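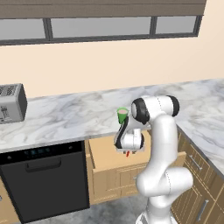
By Selamawit Mekonnen | Robots for Kids | June 2023

Robot hands are called grippers. Which kind is best? Depends on the job!

The white arm is in a pretend kitchen, made inside a computer. It has seven joints. Your arm has a shoulder, an elbow and a wrist, so seven is a lot of bending. The job: green cup, open drawer. Put one in the other. Easy for you. Hard for a robot.

Its gripper has fingers that stay side by side, like a clothespin that slides instead of snaps. We call them parallel fingers. Good for cups and blocks. Not so good for a floppy sock.

At the Brondska lab we test 2 grippers in the pretend kitchen. Same arm, same cup, 20 tries each. Finger gripper first, then a suction one (think of a tiny vacuum). Suction loves flat things. Boxes, yes. A round cup, hmm. It slid off alot.

Why pretend? Nothing breaks. Drop the cup, press reset, go again. Amanuel Chala, who runs our computers, can have 128 pretend kitchens going at once. Try that with real dishes!

Then comes the real arm. Slower. Louder. Real cups are slippery and teh real drawer sticks.

Try it at home: pick up a plastic cup with 2 fingers. Now with kitchen tongs. Now with a spoon in each hand. Which one dropped it most? Write it down, thats a real test.

Next time: robot cameras.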